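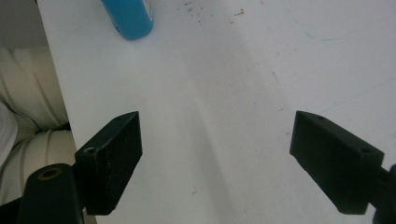
Itness doubts its own desk rule, tries it for a term anyway

RIRKIRELL – Itness, the shared study and work space on the upper floor of the Prorovora building, will run a clear-table trial in its main room starting in September. All 52 white tables are included. The trial lasts one term and costs members nothing.

We have read plenty of claims that a bare desk makes people calmer, quicker and better at their jobs. We don't believe most of them. Much of that advice comes from people selling drawers. Our own members are split, and a fair few do good work behind a wall of paper and old mugs.

What we do accept is duller. A white table shows every ring and smear, and it can't be wiped while it is covered. Last winter our cleaners skipped any table with belongings left on it, and some went weeks without a cloth. Members complained about the tables. Other members complained about the complaints.

The rule for the trial is short. At the end of a booking, everything comes off the table except one item, which may stay until closing at 20:00, when it goes too. The item can be any colour or shape. Bags do not count as one item, whatever is in them.

Anything left after closing goes on the shelf by the stairs and is kept for 2 weeks. We won't be charging fines. We looked at a locker system from Jääskeläinen and decided against buying it, as we could not see how 100 lockers would help people who already ignore the hooks.

Itness will not be publishing a productivity score at the end of the term. We wouldn't know how to measure one and we are wary of anybody who says they do. We will report how many tables the cleaners were able to wipe each evening, and whether the complaints went up or down. If the numbers are no better than last winter's, the rule will be dropped.

Members who would rather keep their clutter can book the back room, where the old brown desks are and the rule does not apply.

Media and member enquiries: the Itness front desk, Prorovora building, Rirkirell.

- ends -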